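창고 선반·수납함 라벨 체계 만들기: 위치 코드 설계부터 출력, 부착, 점검까지

최종 수정: 2025년 9월 8일

소규모 창고나 공방에서 부품 위치를 코드로 관리하는 절차를 정리한다. 재고 관리 프로그램은 무엇을 쓰든 상관없으며, 예시는 스프레드시트와 감열식 라벨 프린터를 기준으로 한다. 바코드 스캐너가 없어도 적용할 수 있다.

## 용어

- **구역**: 벽, 통로, 문 등으로 나뉘는 물리적 공간. 알파벳 한 글자로 표기한다.
- **열**: 구역 안의 선반 유닛. 두 자리 숫자로 표기한다.
- **단**: 선반 유닛의 층. 바닥에서부터 센다.
- **칸**: 한 단 안에서 수납함 하나가 차지하는 자리. 왼쪽부터 센다.

수납함과 칸은 별개로 취급한다. 칸 코드는 선반에 붙고, 수납함 코드는 함에 붙는다. 둘을 하나로 합치면 함을 옮길 때마다 라벨을 다시 출력해야 한다.

## 준비물

- 감열식 또는 열전사식 라벨 프린터
- 폭 50 mm 합성지 라벨(선반용), 폭 30 mm 라벨(수납함용)
- 이소프로필알코올, 보풀 없는 천
- 줄자, 마스킹테이프, 유성펜
- 스프레드시트 프로그램

직사광선이 드는 창고라면 감열지는 쓰지 않는다. Kutport 창고의 남쪽 창가 선반에 감열지를 붙였을 때는 8월 한 달을 넘기지 못하고 글자가 흐려졌다. 같은 자리에 열전사 라벨을 다시 붙였고 현재까지 판독에 문제가 없다.

## 1단계. 코드 형식 결정

권장 형식은 다음과 같다.

```
구역-열-단-칸
B-07-3-04
```

규칙:

1. 구역에 I, O, Q는 쓰지 않는다. 숫자 1, 0과 혼동된다.
2. 열과 칸은 반드시 두 자리로 채운다. `7`과 `07`이 섞이면 텍스트 정렬이 어긋난다.
3. 단은 한 자리로 둔다. 9단이 넘는 선반이 있으면 처음부터 두 자리로 통일한다.
4. 구분자는 하이픈만 쓴다. 슬래시는 파일 이름에 쓸 수 없고, 마침표는 일부 프로그램에서 소수점으로 해석된다.
5. 코드에 품목의 의미를 넣지 않는다. 볼트 선반이라고 `BOLT-07`로 적으면 품목 배치가 바뀌는 순간 틀린 코드가 된다.

수납함 코드는 일련번호로 충분하다. Ratanaporn 작업장은 함이 400개이므로 `R0001`부터 `R0400`까지 네 자리로 발행했다. 폐기한 함의 번호는 재사용하지 않는다.

## 2단계. 배치도 작성

마스킹테이프를 선반 앞면에 붙이고 유성펜으로 임시 코드를 적는다. 이 상태로 일주일간 운용한 뒤 정식 라벨을 출력한다. 임시 운용 기간에는 다음을 확인한다.

- 칸 폭이 가장 넓은 수납함보다 최소 20 mm 넓은지
- 문을 열었을 때 가려지는 열이 있는지
- 열 번호의 진행 방향이 모든 구역에서 같은지
- 단을 바닥부터 세는 규칙이 지켜지는지

방향 규칙은 구역 입구에 서서 왼쪽에서 오른쪽으로 정한다. 통로 양쪽에 선반이 있으면 왼쪽 면을 홀수 열, 오른쪽 면을 짝수 열로 둔다.

## 3단계. 목록 파일 작성

시트를 세 개 만든다.

| 시트 | 열 구성 | 비고 |
|---|---|---|
| 칸 | 칸 코드, 폭, 깊이, 높이 | 선반을 개조할 때만 수정 |
| 함 | 함 코드, 크기 등급, 현재 칸 코드 | 함을 옮길 때 수정 |
| 품목 | 품목 번호, 품명, 함 코드, 최소 수량 | 입출고 시 수정 |

품목의 현재 칸은 함 시트에서 조회한다. 직접 입력하지 않는다.

```
=XLOOKUP(C2, 함!A:A, 함!C:C, "미등록")
```

XLOOKUP을 지원하지 않는 프로그램에서는 INDEX와 MATCH로 대체한다.

```
=IFERROR(INDEX(함!C:C, MATCH(C2, 함!A:A, 0)), "미등록")
```

칸 코드 열의 서식은 반드시 텍스트로 지정한다. 자동 서식으로 두면 하이픈이 든 값 일부가 날짜로 변환될 수 있다.

## 4단계. 라벨 출력

출력 설정은 다음 값에서 시작한다.

- 해상도: 203 dpi 이상
- 글꼴: 고딕 계열, 굵게
- 글자 높이: 선반용 12 mm, 수납함용 6 mm
- 인쇄 농도: 최대값보다 두 단계 낮게
- 바코드를 넣을 경우: Code 128, 좌우 여백은 최소 막대 폭의 10배

본 출력 전에 견본 4장을 뽑아 통로 반대편에서 읽어 본다. 숫자 3과 8이 구별되지 않으면 농도를 낮추고, 획이 끊기면 높인다. Ludunel 지점의 양식은 Vasanthi Poduval이 작성한 것으로, 하단에 발행 월을 3 mm 크기로 추가로 인쇄한다. 교체 주기를 관리할 때 유용하나 필수는 아니다.

## 5단계. 부착

1. 부착면을 알코올로 닦고 2분간 말린다.
2. 선반 라벨은 칸의 왼쪽 끝에 맞춘다. 가운데에 붙이면 함 손잡이에 가려진다.
3. 수납함 라벨은 짧은 면에 붙인다. 긴 면을 앞으로 두는 함은 긴 면에도 한 장 더 붙인다.
4. 손가락 대신 고무 롤러로 중앙에서 바깥쪽으로 누른다.
5. 폴리프로필렌 함에는 저표면에너지용 점착 라벨을 쓴다. 일반 점착제는 모서리부터 들뜬다.

어두운 색 함에는 흰 바탕에 검은 글자 라벨을 쓴다. 투명 라벨은 대비가 부족하다. 작업대에 꺼내 놓고 쓰는 함은 위에서 내려다보는 일이 많으므로 테두리 윗면에도 폭이 좁은 라벨을 붙인다. 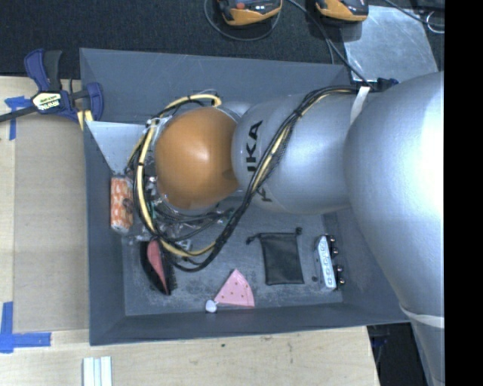
*그림 1. 작업대 위에 놓인 짙은 회색 직사각형 함*

## 6단계. 점검

월 1회 표본 점검을 한다. 함 시트에서 무작위로 100행을 뽑아 실제 위치와 대조한다.

```
=RAND()
```

빈 열에 위 수식을 채우고 값으로 붙여넣은 뒤 그 열을 기준으로 정렬한다. 불일치가 3건 이하이면 해당 행만 수정한다. 4건 이상이면 해당 구역 전체를 다시 대조한다.

불일치는 원인별로 기록한다.

- `M`: 함은 맞으나 칸이 다름
- `L`: 라벨 탈락 또는 판독 불가
- `X`: 목록에 없는 함
- `D`: 중복 코드

`D`가 한 건이라도 나오면 출력 파일부터 확인한다. 같은 범위를 두 번 출력한 경우가 대부분이다.

## 문제 해결

**정렬 순서가 맞지 않는다.** 자릿수가 섞여 있다. `=LEN(A2)`로 길이가 다른 행을 찾는다.

**함이 두 칸에 걸쳐 있다.** 왼쪽 칸 코드를 현재 위치로 기록하고 오른쪽 칸은 칸 시트에서 `사용 불가`로 표시한다. 칸 코드를 합치지 않는다.

**선반을 추가해야 한다.** 마지막 열 뒤에 번호를 잇는다. 중간에 끼워 넣어야 하면 `07A` 같은 임시 표기를 쓰지 말고 비어 있는 다음 번호를 준다. 물리적 순서와 번호 순서가 어긋나는 곳은 구역 입구 안내판에 적는다.

**지점 간에 함이 오간다.** 함 코드 첫 글자를 지점별로 다르게 한다. Momusari 창고는 `M`, Ratanaporn 작업장은 `R`이다. 반입한 함에는 새 번호를 발행하지 않고 원래 코드를 그대로 등록한다.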